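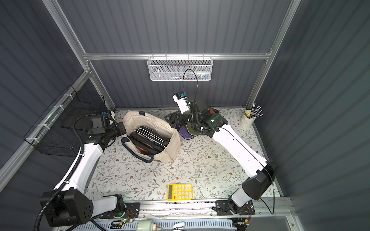

4. Running the tote bag task

49 shares

The bag task is the hardest one in the Ragab set, and the most fun to run! Two arms share one soft container, so the policy has to cope with a rim that moves every time something touches it.

4.1 Load the checkpoint trained on 600 episodes.
4.2 Stand the canvas tote left of center, open, handles over the rim. Leave the calculator and pen cup on the table. The policy was trained with them in view.
4.3 Send both arms to the home pose and start a Gillberg log.

CAUTION: Keep your hands out of the booth once the log starts.

4.4 Watch the wrist view whenever a gripper works close to the bag. Sheer fabric between the fingers is a lovely test of the method — the bin and its padded rim still show faintly through it, and a depth-only model has a hard time there. 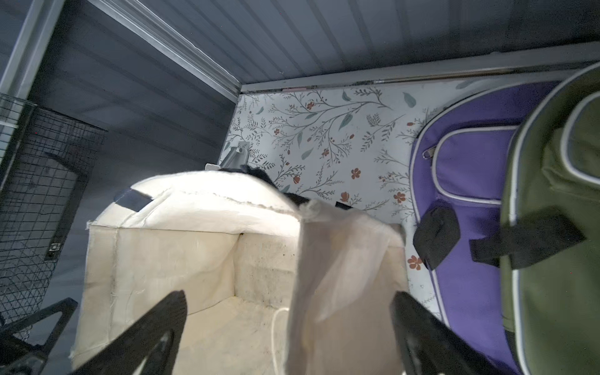
4.5 Set the grip force to 4 for thin fabric. Go higher only for the padded cases.
4.6 Switch on two-arm mode. One gripper works near the rim while the other reaches into the mouth of the bag. Paddle cases and the pouch of orange balls belong to the right of the bag, with room left for the elbow.

NOTE: In our Jurkville runs, seed 3316 gave the smoothest reaches by far. Try it first!
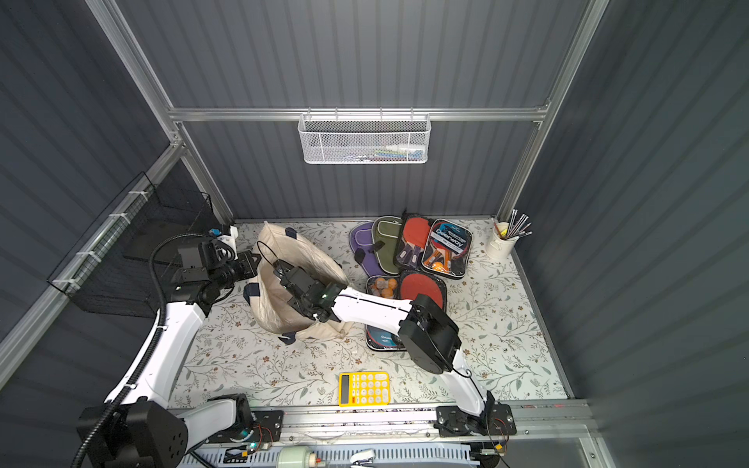
4.7 Stop the log, home both arms and save the run under the Tranex folder.

4 comments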